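Flu Shots on Campus: Who Skips Them and Why
Final report, Introduction to Public Health
Driss Ait Brahim

I picked this topic because my roommate and I both got the flu last year, one after the other, and I missed a chemistry midterm over it. Neither of us had gotten the shot. We hadn't decided against it or anything – we just never went. So when our instructor asked for a project on a health behavior in our own community, I wanted to know how many other people at Tevon were like us.

Tevon College has 2000 students, and most of them live in the dorms. The health center runs a free flu clinic every fall in the lobby of Blackwood Hall, and you can also get the shot at the Skasow pharmacy across from the bus stop if your insurance covers it. On paper it should be really easy to get vaccinated here. My guess going in was that students who skipped it were mostly worried about side effects. I was wrong about that, and I'll get to it.

What I did

I wrote a short survey with help from my lab section and tested it on a few friends first. They told me two of my questions were confusing (they were right, one of them basically asked the same thing twice) so I fixed those. Then I put it up online and also sat at a table outside the Ollier dining hall at lunch with paper copies. I ended up with 149 completed surveys. I threw out the ones where people only filled in the first page, so those aren't in that number.

The survey asked whether you got a flu shot this past season, where you got it, and if you didn't, what the main reason was. People could write in their own reason, and a lot of them did! I also asked what year they were in and whether they lived on campus. I didn't ask for names or anything medical beyond the shot itself.

After that I did 4 longer interviews with students who said they would be okay with talking more. Each one took less than half an hour. I took notes by hand and typed them up the same night, and I sent each person a copy so they could fix anything I got wrong. One of them did, and I changed it.

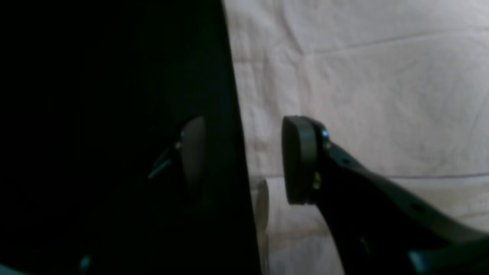

Page 2

What I found

The most common reason for skipping the shot was some version of "I never got around to it." Side effects came up, and so did needles, but both were well behind plain old forgetting. Several people wrote that they meant to go to the Blackwood clinic and then had class or work during the hours it was open. The clinic closes at 3 p.m., and if you have an afternoon lab plus a job you can pretty much forget it.

The second thing that kept coming up was cost, and this surprised me since the clinic is free. But a bunch of people didn't know that. One first-year I interviewed figured it would get billed to her parents' insurance and she didn't want to deal with explaining it. Another student had gone to the pharmacy, been told his plan from home was out of network, and left. He had no idea he could walk over to Blackwood and get it for nothing.

Students who grew up getting the shot every year with their families were split. Some kept going on their own. Others said their mom had always made the appointment and once they moved out it fell off the list. I relate to that one a lot.

There were also a few people who believed the flu shot gives you the flu. I had read before I started that this is a common belief, and that the regular shot can't do it, though a sore arm or feeling tired for a day is pretty normal. I didn't argue with anyone at the table. I did have health center flyers with me if they wanted one, and most people took one to be polite.

Problems with my project

My sample isn't random at all. People who eat lunch at Ollier are mostly living on campus, so commuters are underrepresented, and they might have totally different reasons. Also I was relying on memory. I ran the survey in spring, and a couple of people told me they weren't sure if their last shot was this season or the one before – I counted those as "not sure" and left them out of the yes and no groups.

I also think some people were being nice to me. It's hard to tell a person sitting at a flu shot table that you think flu shots are dumb.

What I would suggest

Evening hours, first of all. Even a single night would help the students with labs. I would also put the word FREE on the posters in giant letters, because right now it's in the small print under the room number. I sent both ideas to the health center in June and they wrote back that they're looking at the staffing for a later clinic.

If I did this again I'd survey people right after the clinic instead of months later, and I would spend some time at the commuter lot.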